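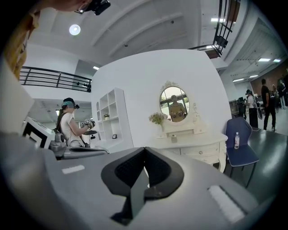
Wellholm support say the dresser goes against the wall first, mirror after, and please stop doing it the other way round.

So, in that order:

4. Push dresser back to the white partition. Drawers shut.
5. Oval mirror on. 2 screws, finger tight, then 3 turns each. No more.
6. Check the round knobs, they work lose.

Note: cube shelves are seperate, see Mevska sheet. Small things only, a plant, a picture frame.

CAUTION: don't lift by the mirror. Ever.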